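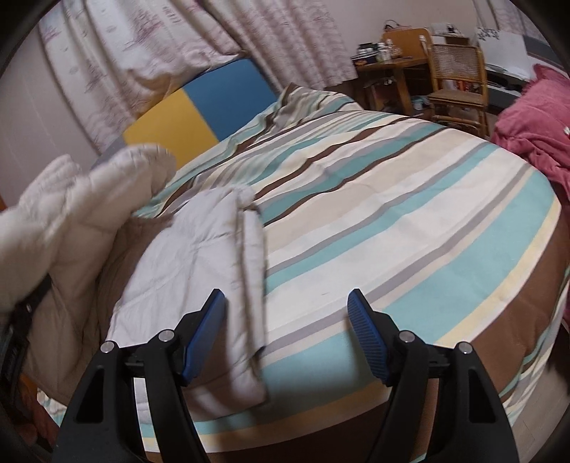 Comparing Ridged and Smooth Pads on a Hand-held Gripper

Bimla Mittal and Ritu Mishra
August 2026

1. Aim

We wanted to find out which pad surface picks up soft cloth more reliably. Our earlier work in June used only hard objects, and the pads made little difference there.

2. Equipment

Two Tandby hand-held grippers, one for each hand, with a camera on each. The ridged pads came with the tool. We cut the smooth pads from Genell sheet and glued them to a spare set of tips.

3. Method

Each pad type was used for 50 folds of a padded garment on a made bed. The operator took hold of the near edge, lifted it clear and folded it toward the middle. A grip counted as a slip if the cloth left the jaws before the fold was laid down. We swapped operators halfway through each set.

4. Results

Ridged pads: 10 slips.
Smooth pads: 13 slips.

Most slips happened at the thick seams, where the jaws closed on a rounded edge – the flat parts gave little trouble with either pad.

5. Discussion

The gap of three slips is too small to say the ridged pads are better. Colour and lighting were not controlled. The smooth pads also picked up lint and had to be wiped between sets, so we would keep the ridged ones for the next round. We plan to repeat the test with thinner fabric and a softer pad.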